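Ticket: second pick cell, quote and budget hold
Opened by: Seo-ah Ahn
Assigned to: Joon-young Yeom
Status: waiting on vendor

Seo-ah, 9:40 am
The Trasto quote for the second cell came in with one gripper type, the Brunska two-finger. The order form has to be locked before the end of May. I need to know if that gripper can do the fruit-to-basket job or if we have to budget for a second tool.

Joon-young, 11:15 am
Checked the quote against our item list. The two-finger opens wide enough for an apple or an avocado on paper. Mango is the one I'd worry about. The quote also leaves out the spare finger pads, which are $700 a set, and the tool changer. I've asked for both as separate lines.

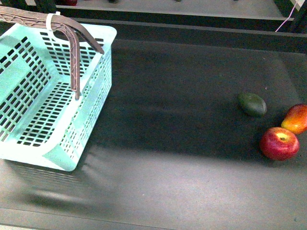 The basket is the other open item. Trasto priced the cell for a rigid tote with no handle. Ours have a folding handle, and it can end up partly inside the opening, so the drop point can't be fixed at the center. Either we pay for the extra vision license or we change baskets. The license is $1000 per cell per year. I don't have a price on new baskets yet.

Seo-ah, 1:30 pm
Would taking the handles off fix it?

Joon-young, 1:50 pm
For the robot, yes. The store side carries them by hand, so they'd want the handles back on. I'd rather price the license for one year and test it – we can drop it at renewal.

Seo-ah, 4:05 pm
OK. Put 4 pad sets and one year of license in the request. Leave the tool changer as an option. Holding the PO until Trasto sends the revised quote.

Comments (3)

Lurnilel: We budgeted 3 pad sets for our first year and ran out early. Get the pads on the first order, the freight on small orders is bad.

Ha: Does the license cover both cameras or is it per camera? Ours was per camera and it wasn't on the quote.

Joon-young Yeom: Good question, I've added it to the list for Trasto.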